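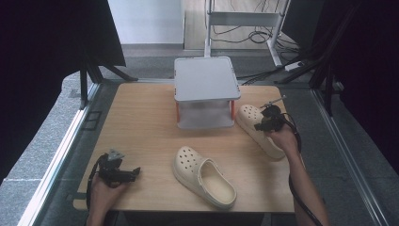
Karkix学生ロボティクスチーム　広報班

プレスリリース
報道関係者各位

「靴をそろえて棚に置く」をロボットに教える学生プロジェクト、2月に公開練習会を開催します！

Karkix学生ロボティクスチームは、身のまわりの片付けをロボットに学ばせるプロジェクト「Norunness」の公開練習会を、2月にPrivierホールで開催します。あわせて、学生競技会「Mkhizeチャレンジ」の片付け部門への出場が決まりましたので、お知らせいたします。チーム一同、とにかくわくわくしています！

■靴は、思った以上に手ごわい

今年度の課題は、机の上にばらばらに置かれた靴を拾い、小さな二段の台にきちんと収めることです。人間なら考えもしない動作ですが、取り組んでみると奥が深く、部室では毎日のように靴の話ばかりしています（家の玄関でもつい靴の向きを観察してしまう、という部員が続出中です）。

いま練習に使っているのは、クリーム色の穴あきクロッグ一足です。底が厚く、かかとにはストラップがあり、どこをつかむかで持ち上げたときの傾き方が変わります。横倒しになっていれば、まず起こすところから始めなければなりません。片方をうまく置けても、もう片方の場所を残しておかないと最後に困ります。この「先を読む」感覚をどうやって動作データに込めるかが、今季いちばんの議論の的です。

■両手に黒いグリッパーを持って、お手本づくり

お手本の動作は、部員が左右の手に一つずつグリッパーを持ち、自分の手の代わりに使って記録します。最初はぎこちなくても、続けるうちに手首の返し方にそれぞれの個性が出てくるのが面白いところです。上手な人の動きを見て「いまの、もう一回！」と声が上がることもしょっちゅうで、練習はいつもにぎやかです。

これまでに記録したお手本は677本になりました。靴の向きや位置を少しずつ変え、撮り終えるたびに全員で見返しています。動きに迷いが出た回も消さずに別のフォルダへ分け、学習に入れた場合と入れない場合を比べているところです。入部して間もない1年生がこの比較表を作り始め、いまでは上級生が毎回のぞきに来る人気資料になりました。

■公開練習会について

当日は、お手本づくりの実演と、記録したデータをロボットの動作につなげるまでの解説を行います。後半には、来場された方にグリッパーを持っていただく体験の時間も設けました。靴を台に置くだけなのに、これがなかなか夢中になります！ロボットに触れたことのない方、小学生のお子さまも大歓迎です。

名称：Norunness 公開練習会
時期：2月（日程は決まり次第、チームのお知らせ欄に掲載します）
会場：Privierホール 2階 実習室
定員：最大40名（事前申込制）
参加費：無料
所要時間：実演と解説 50分、その後に体験

体験の順番は、受付で整理券をお配りしてご案内します。机のまわりには配線がありますので、歩きやすい靴でお越しください。

■Mkhizeチャレンジに向けて

片付け部門では、靴の置き方が当日まで知らされません。チームでは現在、左右の靴が重なった状態や、台のすぐそばに倒れている状態など、苦手な配置の練習を増やしています。スリッパや子ども用の長靴にも挑戦したいという声が出ており、次の練習に向けて靴を集めているところです。

■取材について

公開練習会の取材、および普段の練習の見学を受け付けています。撮影をご希望の場合は、お申し込みの際にその旨をお書き添えください。

お問い合わせ先：Karkix学生ロボティクスチーム　広報班（取材・見学受付係）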